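和侯翠萍老师约在下午，她带的暑期班刚下课，几个学生还赖在活动室里不肯走，一个在整理线，一个趴在电脑前看刚才录下来的数据。她一边给我倒茶，一边回头喊他们别忘了把急停按钮按下去，喊完又不好意思地冲我笑：“你看，我说话就是这样，说三句要回头看一眼，你多担待。”

侯老师在Flelulitz中学教信息技术，课余带学校的机器人社团。社团叫Brutico，名字是第一届学生起的，问过好几个人是什么意思，说法都不一样，她自己也讲不清楚，只记得那天大家在黑板上写了一大片，最后擦得只剩这一个。今年2月起，社团换了个方向，不再搭小车、走黑线，改做双臂操作：让两条机械臂合作，把软的、滑的、形状不规矩的东西拿起来，放好，叠好。

“小车我们做了好多年，孩子们很熟了，熟到什么程度呢，新生进来，老生一个中午就能把他教会。”她说，“熟是好事，可是我总觉得他们眼睛里那个光少了一点。后来我在一个教师培训上看到人家用两条手臂叠毛巾，叠得真慢啊，慢得我在下面替它着急，可我就是舍不得走，一直看到人家收摊。回来的路上我就想，这个我们也试试吧。”

试试两个字说起来轻巧。设备是学校出一部分，Stojanović工作室借一部分，桌子和围板是学生和家长周末一起装的。装好的头一个星期，手臂连零位都没校准，一通电就往一边歪，侯老师说那几天她晚上做梦都在拧螺丝。等到手臂终于听话了，大家围在桌边，谁也不肯先上手，怕弄坏。最后还是平时话最少的一个初二女生过去坐下，慢慢把夹爪合上，又慢慢张开，旁边的人这才敢喘气。

第一个正式的练习题是叠布。侯老师当初选这个题目，觉得家里人人都会，应该好理解。真做起来才知道，人手叠布的时候有多少动作是自己都没留意的：手指会捻一下，看看是一层还是两层；边没对齐，手腕会顺势抖一抖；布太软了，就先拉平再折。机械臂没有这些习惯，得有人一样一样地教给它。

“学生一开始老是去夹布的正中间，夹起来就是一个小包，两边往下垂，怎么放都不平。”她说着拿起桌上的纸巾给我比划，“后来他们自己琢磨出来，要找角，要找边，两只手的劲儿还得差不多。你这边拉，我这边也得跟着走，不然布就斜了。有两个男生平时爱拌嘴，我偏让他们一人操作一条手臂，第一天吵得我头疼，过了一阵子，居然会说‘你先，我等你’了。我听见的时候心里真是高兴。”
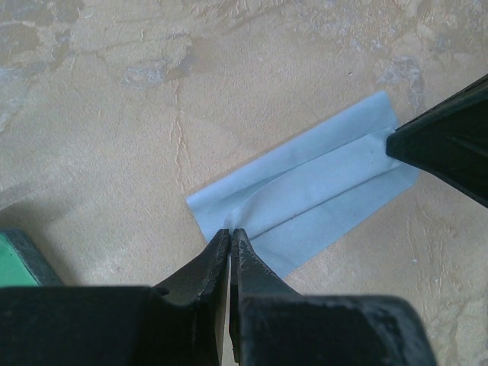 没有编程基础的学生可以报名吗？

零基础的学生每年都收，前四周只学安全规则、遥操作和记录表的填写，第五周才开始接触代码，愿意一直做操作和记录的同学也可以不写代码。

这个安排是侯老师坚持下来的。她讲起刚带社团那几年，开学第一课就讲变量和循环，讲得很认真，讲到第三次课，教室里空了一半。“我后来想明白了，是我太着急。你让一个孩子先把手臂动起来，先把东西夹掉几回，他自己就会跑来问你，老师，它为什么停在那里不动？这个时候你再给他讲程序，他每一句都听得进去。”

社团现在的做法，是先由学生遥控手臂完成动作，机器把关节角度和画面一起记下来，攒够了，再拿去训练模型，让手臂自己做。叠布这一题，他们录了300条示范。侯老师说这个数字是学生定的，贴在墙上，每录一条划一道。其中有相当一部分后来不能用，有的是操作的人中途改了主意，有的是布叠到一半滑下去了，还有一条录到最后，能听见楼下食堂阿姨喊开饭，手臂就悬在那里再也没有动过。

“不能用的我也不让他们删。”侯老师说，“我要他们单独放一个文件夹，写清楚为什么不能用。有个学生写得特别老实，写的是‘我走神了’。我给他批了个‘好’字，他妈妈看见了还打电话来问我，老师这是不是反话。我说真不是反话，他能写下来，下一条就知道要注意什么。”

说到这里，整理线的学生走过来问，明天能不能把左边手臂的线重新固定一遍，他觉得有一段太松，转到某个角度会晃。侯老师跟着他去看，蹲在桌边看了好一会儿，两个人商量要不要多加一个线夹，又商量夹在哪个位置才不会碰到关节。我在旁边等着，茶都凉了，倒也觉得挺有意思。她站起来的时候揉着膝盖说，走线这件事她要求得很严，早先有一回线被关节绞住，幸好旁边的学生手快，按了急停，从那以后，每次开机之前都要有人把两条手臂的线从头到尾摸一遍，摸完签字。

叠布告一段落之后，社团开始做收纳的练习，把桌上的小物件拿起来，放到指定的地方。题目来自Flollex青少年机器人挑战赛的公开练习册。比赛分初赛和复赛，初赛交视频和报告，复赛现场抽题。Brutico初赛得了74分，压着线进的复赛，扣分主要扣在报告上，评委的意见是失败的情况写得太少。侯老师把这条意见念给学生听，学生们先是不服气，后来想起那个单独的文件夹，又都乐了，说素材我们有的是呀！

复赛的报告他们重写了两遍，把文件夹里的东西挑出来分了类，抓空了的、抓到了又滑掉的、两条手臂互相挡住路的，一类一类地讲原因，讲后来怎么改。成绩是2021年7月13日公布的，92分。侯老师那天在菜市场，手机响个不停，她一只手提着鱼，一只手点不开消息，还是卖豆腐的大姐帮她拿着袋子，她才看成。

“我最高兴的倒还不在分数。”她说，“评语里有一句，说我们的分工清楚，每个人都讲得出自己那一部分。你知道，带社团最怕什么，最怕一个能干的孩子把活儿全干了，别的孩子在旁边站着。我们上台答辩的时候，最后一个问题是问夹爪力度怎么定的，回答的是一个初一的小姑娘，她说她试了一个星期，从小往大试，每次都写下来。她声音抖得厉害，可是讲得清清楚楚。”

我问她，两条手臂凑到一起干活，最难教的是哪一步。她想了想，说是让路。单臂的时候，学生只管看着目标，走过去，抓起来；双臂就不行，你的手腕抬得高一点，就挡了另一边的镜头，你伸得太直，另一边就进不来。所以她让学生在动手之前先用自己的胳膊演一遍，两个人面对桌子坐着，一人只许用一只手，把要做的动作慢慢走一遍。经常有别班的老师从门口经过，看见两个学生一声不吭地在桌子上方比来比去，还以为他们在练太极。 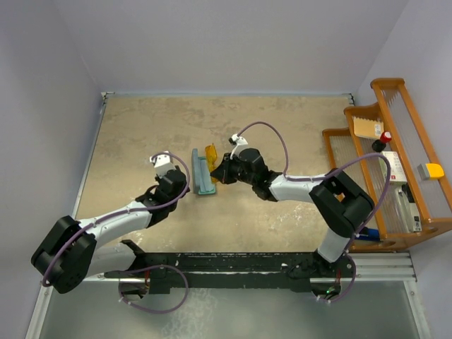
双臂收纳练习，两侧夹爪在桌面中央会合。

收纳练习比叠布碎得多，东西一换，高低、软硬、滑不滑就全变了，叠布时攒下来的经验有些用得上，有些得从头再来。学生们现在的办法是先分工，一条手臂管稳住，另一条手臂管拿放，练熟了再对调。对调以后往往要退步一阵子，侯老师说这和人用左手写字差不多，急不得，她自己也陪着练过，被学生评价为“老师的手太重了”。

家长那边，她也花了不少心思。刚换方向的时候，有家长担心，说小车比赛多，拿奖的机会也多，换成这个，会不会耽误孩子。侯老师没有在群里争，请大家晚上到活动室来坐坐，每位家长都上手试一回。“有位爸爸，是开叉车的，坐下来几下就把东西放进去了，比我们谁都稳。”她笑得眼睛都弯了，“他儿子站在后面，那个表情哦，我到现在都记得。后来我们请这位爸爸来讲过一次课，讲他开叉车的时候怎么看距离，孩子们问了一堆问题，拖堂拖到天黑。”

暑期班还有两个星期。侯老师手头有一张单子，写着要做的事：把数据的命名规则统一，旧电脑该换的换掉，给秋天的新生编一本操作手册，要薄，字要大，图由学生自己画。手册的初稿她给我看了，第一页写的是开机前检查线缆，第二页写的是头发长的同学请扎起来，第三页还空着，用铅笔注了一句“等小组讨论”。

她说到秋天，话又多起来。她想让社团试试叠衣服，有袖子的那种，学生们听了直叫唤，说布都叠了这么久，袖子可怎么办。她还想和Stojanović工作室商量，能不能请他们的工程师每个月过来一趟，不用讲大课，就坐在旁边，学生卡住了可以问。对方已经口头答应了，时间还没定下来。

天色晚了，趴在电脑前的那个学生终于站起来，说今天有一条录得特别顺，问老师要不要看。侯老师对我说了声抱歉，拉过一把椅子就坐到屏幕前面去了，看到一半又招手叫我：“你也来，你也来，坐这边看得清楚。”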